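Speaker notes – Drekstead student robotics club, end-of-year talk
June 17, 2023

Slide 1. Opening
Thank the hosts. Say who we are: a student club, first year working on household tasks. The project is called Vendevby. Ask how many people in the room folded laundry this week. Wait for hands.

Slide 2. What we set out to do
Up to February we built line followers, like most clubs. Then we switched to cloth. The goal was to teach a folding policy from human demonstrations, using hand-held grippers with a camera on top. Students do the task in ordinary rooms, the recordings go to the training machine at Prarwood.
Mention that each student had to pass a short practice round before their recordings counted. Do not go into the training code here, it comes on slide 5.

Slide 3. Trousers
Trousers were the hardest item on our list. Towels are flat and have four corners. Trousers have a waistband, two layers that slide over each other, and pockets. Point out the blue pads with the fold of cloth between them, and the crease running down the leg. Patterned bedding stays in, we want the policy to see real bedrooms. 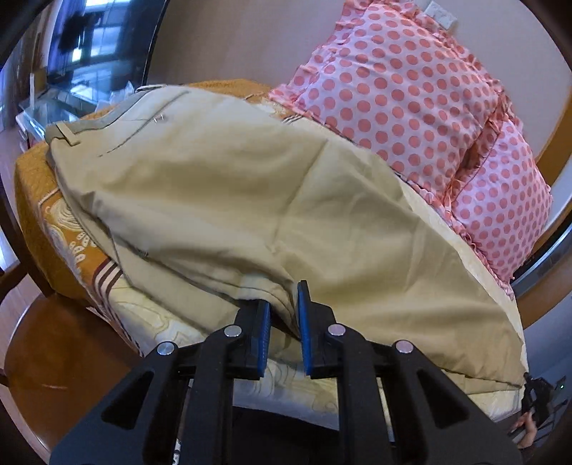

Slide 4. Numbers
We recorded 1861 demonstrations. After review we kept 921. The usual reasons for dropping one were a hand covering the lens, a lost tracking signal, or a student stopping halfway. Reviewing took longer than recording – say this slowly, other clubs always ask.
Limit per demonstration was 90 seconds.

Slide 5. Training
Keep it short. One policy per garment type at first, then one for all of them. The single policy did better on shirts and worse on trousers. We do not know why yet. If someone asks about the Kneževič method, say we read the paper as a group and used only the part on choosing grasp points.

Slide 6. What we would change
Write the labeling rules before recording. We had 27 labels by the end and several meant the same thing. Charge the batteries the night before.

Slide 7. Questions
Leave the contact slide up. Spare gripper is in the gray case, pass it around and get it back.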